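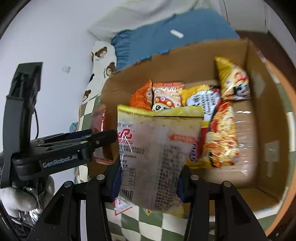 Jetetti open day in Riihimäki — notes from the hand-held gripper session

Forum > Events and visits > Reports

benchvise_ola
Posted in Events and visits

I went to the Jetetti open day in April and said I would write it up, so here are my notes. Most of my time went to the hand-held gripper session. The arm demo on the main floor was crowded and I only saw the end of it.

The task was packaged snacks and an open cardboard box. You hold the gripper in one hand, close the two fingers on a bag, carry it over the box and let go. Then you take them all out again and do it over. They ran groups of 4 people, and each person got 11 tries. Nobody kept score in my group, although the group after us did.

Things I noticed:

Soft bags are harder than they look. If you grab the middle, the air moves to the ends and the fingers meet less material than you expected. Grabbing near a seam worked better for me.

The weight is in your wrist. By the end my hand was tired and I was resting my elbow between tries.

You look at the bag, and the staff kept telling us to look at the fingertips instead. I was bad at this.

After that there was a talk on Wustum, their project for training arms on household packing. It ran 17 minutes and there was one slide with results on it, which went by quickly. They said the next public day will be in the fall.

Coffee was free. Parking was not.

---

torque_curve
Reply

Thanks for the write-up. I was in the afternoon group and came away less impressed. I drove two hours to see robots and ended up doing the robot's job by hand. The actual arm was behind a rope and did one pick while I was standing there.

---

benchvise_ola
Reply

That's fair about the arm. I didn't mind the rest. The invitation did say "hands-on," and I'd sooner hold the thing than watch it through a fence.

---

pallet_nine
Reply

What kind of pads are on the fingers? In your first post they look dark blue on the inside faces, with two small screws near the top of each finger. If the pads come off with the screws you could swap them in a minute.

---

benchvise_ola
Reply

I didn't ask about the screws and I don't want to guess. The pads on the one I used had some give. They didn't slip on the shiny bags, which surprised me.

---

pallet_nine
Reply

OK. At work we run Iritz pads on a two-finger gripper and they glaze over after a few weeks of plastic film. You wipe them down and they come back for a while, then you throw them out. I'd like to know how often Jetetti changes theirs. That kind of thing never makes it into the talk.

---

mossy_relay
Reply

I would not use two parallel fingers for bags at all. Suction, or a wide scoop. Every snack line I have worked on uses suction for filled bags. Two fingers pinch the product, and if it's chips you have crumbs.

---

greta_was_here
Reply

Suction on a wrinkled bag half buried in a box of other bags? I've tried it. You get a seal one time out of three, and then it peels off when it drags past the next one. On a line the bags come flat and in order. In a box at home they stand up, lean on each other and hide behind each other. Look at the box in the first post. There's a bag in the back corner leaning and another one peeking out from behind. I'd take fingers for that.

---

mossy_relay
Reply

Fingers to pull one out, maybe. For placing 100 of them an hour I'm staying with suction.

---

greta_was_here
Reply

Nobody is placing 100 an hour on a bedspread.

---

torque_curve
Reply

That was my complaint in a way. They were honest that it's a household project, but half the visitors in my group were from packaging companies and kept asking about cycle time. The person giving the talk had no number and said so. I would have liked one anyway, even a bad one.

---

benchvise_ola
Reply

Somebody asked the same thing in ours. The answer was that they are working on whether the arm picks the right spot on the bag before they work on speed. I wrote that down because it was the only direct answer I got from the talk.

---

kettle_and_wire
Reply

I took my kid, who is nine. Sharing this for anyone thinking of bringing theirs in the fall. The grip was too big for a small hand and the staff let kids use two hands. She did fine with the stiffer packages and dropped most of the soft ones. She also wanted to know if she could eat them, and the answer was no.

The line for the session was long after lunch. Go in the morning.

Another tip: wear short sleeves or roll them up. My cuff kept getting into the box flaps.

---

pallet_nine
Reply

Did they have people wear gloves? I see a white one holding the gripper.

---

kettle_and_wire
Reply

There was a box of gloves on the table in our session and it was up to you. I skipped them. My kid put them on and they were far too large.

---

benchvise_ola
Reply

Same in mine. I wore one for the first few tries and took it off. Grip was a little better bare, but my hand got sweaty, so call it even.

---

mossy_relay
Reply

Question for anyone who saw the arm up close. Did it use the same fingers as the hand-held unit? If the pads or the opening are different, I don't see how your tries would tell you much about the arm.

---

torque_curve
Reply

Two fingers, parallel, from where I stood. I was behind the rope, so I can't tell you if the pads matched. It went in from above, stopped, moved a little to one side and closed. The bag came up crooked but it came up. Then somebody pressed a button and they reset the table — that was my one pick.

---

benchvise_ola
Reply

I have sent Jetetti a short email with three questions: how often the pads get changed, whether the arm and the hand-held unit share fingers, and whether the slide with the results can be posted. I'll put the answers in this thread if I get any.

---

mossy_relay
Reply

Ask them if they tried suction.

---

benchvise_ola
Reply

Too late, it's sent. I'll add it if they write back.

---

kettle_and_wire
Reply

Please also ask if the fall date will be during school vacation.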